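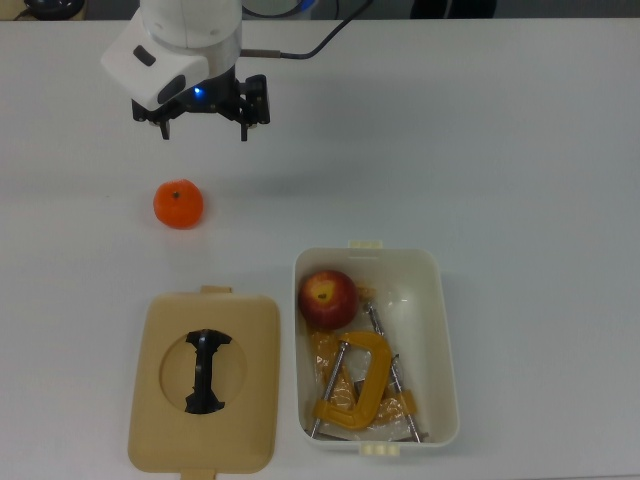 **Session 7: Costing a small handling cell**

Notes for the automation planning module. Bring the blank budget sheet from February and a calculator.

## 1. Start with the task

Write down what the equipment has to pick up before you look at any price list. Most overspending in student projects comes from choosing the arm first.

For each item, record:

- size across the narrowest graspable width
- weight, including the heaviest version you expect
- surface (smooth, dimpled, slippery, soft)
- whether it may be marked or bruised
- where it starts and where it has to finish

A mandarin on a flat white table is an easy item to reach and a fairly easy one to see. It is also soft, so the gripping force must be adjustable. An apple lying on crumpled amber wrapping in an open box is harder. The fingers have to clear the box wall, and the wrapping catches the light. A C-clamp in the same box is harder again, with long threaded rods that lie across other things. If all three are on your list, cost the cell for the clamp and check the force settings against the fruit.

Containers count as items too. If a lid has to be lifted or fitted, put it on the list with its tabs and rim heights.

## 2. What goes in the budget

Split the sheet into purchase, fitting and running costs. The course project this year is the Grudonel packing bench. The three suppliers quoting for it are Sakico, Drallance and Borkowska.

| Line | Heading | Usually forgotten? |
|---|---|---|
| Arm and controller | Purchase | No |
| Gripper | Purchase | No |
| Spare fingers | Purchase | Yes |
| Camera and mount | Purchase | No |
| Table and fixings | Fitting | Yes |
| Cable routing | Fitting | Yes |
| Guarding and risk assessment | Fitting | Sometimes |
| Staff training | Running | Yes |
| Service contract | Running | Sometimes |

Gripper fingers wear and get bent. A two-finger parallel gripper is cheap to keep going if the fingers unbolt separately, and expensive if the supplier only sells the whole unit. Ask this in writing.

Cables need slack at full reach. Where a cable leaves the side of the arm and loops upwards, allow for a clip or bracket further along and include it in the fitting cost.

## 3. Comparing the quotes

The quotes are not laid out in the same way, so they can't be compared by the bottom line.

- **Sakico** gives one price for the gripper, £2639, with fingers and mounting plate included.
- **Drallance** gives £2000 for the gripper alone. Fingers are £286 a pair and the mounting plate is "on request".
- **Borkowska** has quoted for hire only, with servicing included and a minimum term still to be agreed.

With one pair of fingers the Drallance gripper comes to £2286, leaving £353 before it reaches the Sakico price. The mounting plate has to come out of that. A second pair of fingers takes Drallance to £2572 and leaves £67. Sakico has not priced spares, so the comparison is unfinished until they do.

Don't put the hire quote in the purchase column. Work out the total over the expected life of the bench and show it on a separate line.

## 4. Lead times and trial

Order the table and fixings early. Teams tend to leave them until the arm arrives and then lose time waiting for brackets.

Ask each supplier for a trial using your own items and your own boxes. Supplier demonstrations generally use rigid blocks. Take the wrapping as well, and leave it crumpled. Agree beforehand what counts as a successful pick, for example lifted, moved to the marked place and set down without damage. Record failed picks by item. One overall rate will hide a poor result on the clamp.

## 5. To hand in

1. Item list with widths and weights, measured by your group.
2. Completed budget sheet, all three headings.
3. One page comparing the quotes, listing every figure you still need and which supplier has to provide it.
4. A trial plan, half a page.

Due May 25, 2018, by noon. State whether your prices include VAT.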